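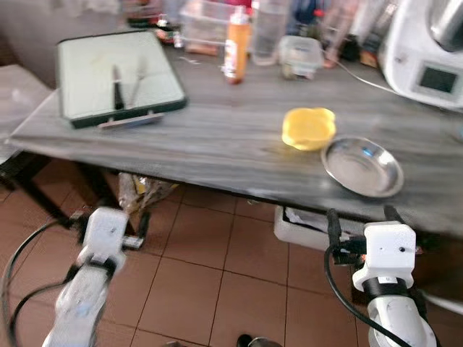
Lok-yiu Leung wrote to me after my last post to say that a table in a kitchen is only ever a shelf with legs, and that if I wanted to eat at mine I should stop pretending and buy a proper shelf for the rest. She has a point, and I have been turning it over ever since, usually while standing at the sink with my hands in the water and my back to the very table she was talking about.

I should explain for anyone new that I moved to Wendville in the spring, from a flat in Undport where the kitchen was so narrow you could stir a pan and lean on the opposite wall at the same time. There was no table there at all. We ate on our knees, or standing up, and I used to think that if I ever had a table I would keep it as clear as a skating rink. Well! I have one now, a nice long grey one with the grain running along it, and the back of it filled up within a fortnight. Bottles, jars, the clear plastic box, the little food tub that always has the end of something in it. They drift to the wall like leaves and there they stay.

So this month I decided to stop fighting the back of the table and look after the front. That is really all this post is about, and I'm sorry if you came for a recipe (there is one coming, the sesame noodles, as soon as I have written down what I do instead of waving my hands about).

The idea is simple enough. The back half belongs to the cooking. The food processor lives at one end, and the lead runs along behind everything, and I have made my peace with the lead. I did try putting the machine away in the cupboard after each use, and I kept that up for 5 days, and on every one of those days I chopped the onions by hand and grumbled. If a thing is heavy and you use it often, let it stay out. My mother would have put a cloth over it. I thought about a cloth. I have decided against the cloth.

The front half belongs to whoever is about to eat. For that I have the tray, the pale one with the dark green edge, and I can't tell you how fond I have become of it. It came from Cheung, the household shop near the station, which is the sort of place where you go in for a sieve and come out with a sieve, a doormat and a bag of pegs. It holds the knife and fork. I used to lay those straight on the table and find them ten minutes later under a letter or a tea towel, but nobody puts a letter down on a tray that has cutlery on it. People seem to respect an edge.

Then there is the yellow one with the wavy rim, which has been a bit of an argument in our house. I say it's for soup. Jui-lin Chien, when she came to stay in July, said it was plainly for fruit, and filled it with plums to prove it, and I have to say the plums looked lovely. It's the brightest thing in the kitchen and it makes me cheerful at half past six in the morning, when very little else does. Next to it goes the steel plate, the one with the raised edge. It isn't pretty in the same way, but you can't break it, and it catches the peas.

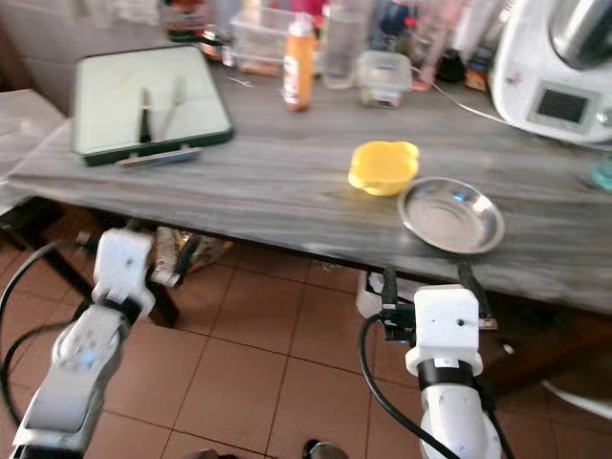 I did wonder whether I would miss having more out. When I packed up the Undport kitchen I wrapped 61 plates, bowls and saucers in newspaper, and most of them are still in their boxes under the stairs, where I pass them every day without a pang. I keep meaning to go through them. Some were my grandmother's and will stay whatever happens, and some came free with petrol, I think, and a few I honestly could not place at all when I wrapped them.

The bit I still haven't solved is the bottles. I like to have them where I can reach them, and the orange one stands in the middle of everything as though it were in charge. What I do now is pull the whole row forward once a week, wipe along the wall, and push it back again. It takes as long as the kettle. Twice I have found a jar I'd already bought a replacement for, so now I look before I go to the shops, or I mean to.

I also priced up some shelving, because Lok-yiu would only ask. Stellero do a set that would go right along that wall, very handsome, and by the time you've added the brackets and somebody to put it up it comes to 2,000, and I closed the page rather quickly and had a biscuit. There is a plain one for 93 which might do. I've measured the wall two times and got a different answer each time, so that will have to wait until there's another person here to hold the end of the tape.

One more thing, as a few of you asked about the floor. It is tiled, in that warm terracotta colour, and yes, it is cold first thing, and no, I wouldn't change it. It hides crumbs beautifully until the sun comes round in the afternoon, and then it shows you every one. I sweep at about the time I start thinking about supper, which means the table gets cleared at the front, the tray gets squared up, and the floor gets done all in one go.

If you have a way of keeping bottles tidy that doesn't involve drilling into anything, do leave me a note underneath. I read them all, even if I'm slow to answer, and Lok-yiu, yes, I will ring you about the shelf.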